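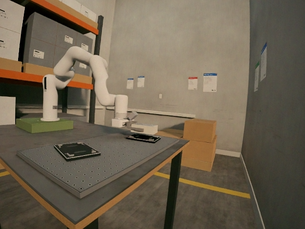

図3 シミュレーション上の評価セル(アームとグリッパ、穴あきボード、黒色プレート)

3.2 グリッパ比較試験の準備

本節では、Umaliシミュレータ上でEltport製グリッパ2機種を同一条件で比較する手順を示す。コントローラの設定は前節までに完了しているものとする。

1. プロジェクト「Bokis」を開き、セル構成の一覧から評価セルを読み込む。
2. アームのベースブロックが作業台に固定されていることをツリー表示で確認する。
3. 「ツール」タブで1機種目のグリッパを選択し、手首フランジに割り当てる。
4. ツール中心点(TCP)のZオフセットに225 mmを入力し、「適用」を押す。
5. 穴あきボードの手前の角を原点として、ワーク座標系を登録する。
6. 黒色プレートをそれぞれ把持対象に登録する。
7. 乱数シードを878に設定し、試行を開始する。
8. 終了後、ログを保存し、2機種目で手順3から7を繰り返す。

注記:TCPのオフセットは機種ごとに異なる。2機種目の値は付録の表を参照すること。

注記:背面のラックと壁は干渉判定の対象に含まれない。対象に加える場合は「環境」タブで設定を変更する。

注意:指先がボード面に接触した状態で試行を開始しないこと。初期姿勢で接触が検出されると、把持力のログが正しく記録されない。エラーが表示された場合は、アームを退避姿勢に戻し、手順4から再実行する。

実機のCliltilnessコントローラへ転送する場合は、3.3節に進む。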